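Section 4: Chat Filtering, Player Reports and Moderator Accounts

This section covers the Wolta moderation add-on for Prurkar game servers. Complete Section 3 (Server Registration) before you start. You need an account with the Owner role and access to the server console.

4.1 Turning on the chat filter

1. Log in to the Prurkar console and open Servers > Moderation.
2. Select the server from the list. If it shows as Unregistered, go back to Section 3.
3. Set Chat Filter to On. The filter applies to text chat, player names and clan tags. It does not apply to voice chat, which is handled separately in 4.4.
4. Choose a filter level:
Low – blocks slurs and direct threats only.
Medium – blocks the above, plus sexual remarks aimed at another player.
High – blocks the above, plus all profanity.
5. Click Apply. The change takes effect at the start of the next match. Matches in progress keep the old level.

Note: New servers are set to Medium. Servers moved over from version 2 keep their old word list and are set to Low until an Owner changes the level.

Caution: Do not edit the base word list by hand. The file is checked at startup, and a server with a changed file will run with the filter off. Add your own terms under Custom Words instead.

4.2 Custom words

1. Open Moderation > Custom Words.
2. Enter one term per line. Each term can be up to 25 characters long, including spaces.
3. Mark the term Block, Mask or Flag. Block stops the message from being sent. Mask replaces the term with asterisks. Flag lets the message through and adds a line to the moderator log.
4. Click Save, then Test. Type a sample message in the test box and check the result.

Short terms can match parts of longer words. Select Whole Word Only for any term of four letters or fewer.

4.3 Player reports

1. Open Moderation > Reports and set Accept Reports to On.
2. Set the report reasons players can choose from. Harassment and Threats are always shown and cannot be removed.
3. Set Chat Capture. This is the number of chat lines saved with each report. The default is 50.
4. Set Hide Reporter Name to On. With this setting off, moderators can see who filed the report, and the name is included in any exported file.
5. If you run more than one server, select Share Queue to send all reports to a single list.

Reports that mention a threat of physical harm go to the top of the queue and stay there until a moderator opens them. They are not closed by the automatic cleanup job.

Caution: Turning Accept Reports off deletes all unopened reports. Export the queue first.

4.4 Voice chat

Voice reports need the Ballis voice service, version 2 or later. The service uses port 767 by default.

1. Open port 767 on the server firewall for inbound and outbound traffic.
2. In the console, open Voice > Link Service and enter the service key.
3. Wait for the status to change to Linked. If it stays on Pending, restart the voice service and enter the key again.
4. Set Voice Notice to On. Players then see a message on joining that reported voice chat may be reviewed.

Note: Some regions require player consent before audio is saved. Check the rules that apply to your server's location before you finish this step.
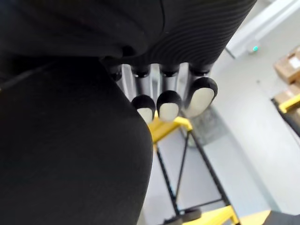
4.5 Adding moderators

1. Open Accounts > Roles and click Add.
2. Enter the player's account ID. Display names are not accepted, as they can be changed at any time.
3. Choose Reviewer or Moderator. A Reviewer can read reports and add notes. A Moderator can also mute, remove and ban players.
4. Turn on two-step login for the account. The Moderator role stays inactive until this is done.
5. Under Visibility, clear Show Staff Badge if the moderator also plays on the server and does not want to be identified in matches.

Bans issued by a Moderator can be lifted by any Owner from Accounts > Bans. Lifting a ban does not remove the original report or the notes attached to it. For ban lists shared between servers through Sjögren, see Section 5.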